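Category: Student Projects > Teaching Robotics > Conference Short Papers

4. The crockery task

4.1 Setting

The Eswood robotics module runs in the second half of the year and ends in a project that each team proposes for itself. In practice the teams propose whatever the previous year proposed, with a different name. The cohort reported here broke the habit. Out of a shortlist that included folding napkins and playing draughts, it chose to tidy cups, on the grounds that cups were already in the lab and needed tidying.

The 27 students worked in small teams and shared one bench with 2 arms. Bench time was booked in advance through a spreadsheet, whose edit history would make a respectable paper on its own. Two of the teams, Bellini and Skorotetti, agreed to let us keep their logbooks, and the rest of this section draws on those.

4.2 What the teams were asked to do

The brief was one sentence long: put the cups on the shelf, by any method, without a person touching them. Students drove the arms by hand first, saved their best attempts, and used these to train a controller. We had expected the training to be the hard part. The logbooks suggest that the hard part was agreeing which arm should go first.

Bellini settled on a strict division of labour. The left arm would fetch, the right arm would wait near the middle and help if needed. Skorotetti let both arms do everything, a policy its logbook calls "flexible" in week one and something less printable by week 5.

Grasping by the rim was preferred by both teams. A handle is a fine thing for a human hand, but it has to be facing the right way, and the students were slow to forgive any cup whose handle was not.

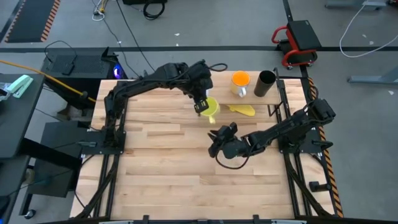
Figure 3. A bench session. The left gripper is at the rim of the yellow-green cup; the right gripper is open and empty.

Between them the two teams saved 71 attempts, a number we consider healthy and they consider cruel. Bellini discarded any attempt in which the driver had paused to think. The resulting controller was quick and rather sure of itself. Skorotetti kept its pauses, and its controller learned them faithfully, stopping over the bench at intervals as if trying to remember a name. Both were marked on the written report, to the relief of Skorotetti.

Footer: Claronport Workshop on Robotics in Teaching | Contact the proceedings desk | Copyright remains with the authors | Back to top
Shares: 5 | Comments: 2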